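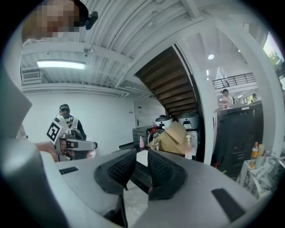

Before you buy a hand-held gripper for jobs round the kitchen, do have a good think about the bits that wear out. I spent a whole Sunday on my sums and still forgot the finger pads!

Ask what a spare pair costs — mine came to almost 80 pounds with postage, on top of 204 for the gripper itself. If two of you will be working together, budget for 2 grippers from the start, as sharing one gets tiresome very quickly. Measure your worktop too, and leave a clear patch beside the rice cooker or whatever else lives there.

Lingyun Jin keeps 200 pounds back each September for repairs, and I've started doing the same (a bit less, some years).

Contact Jonamden Home Tips | © Jonamden | Back to top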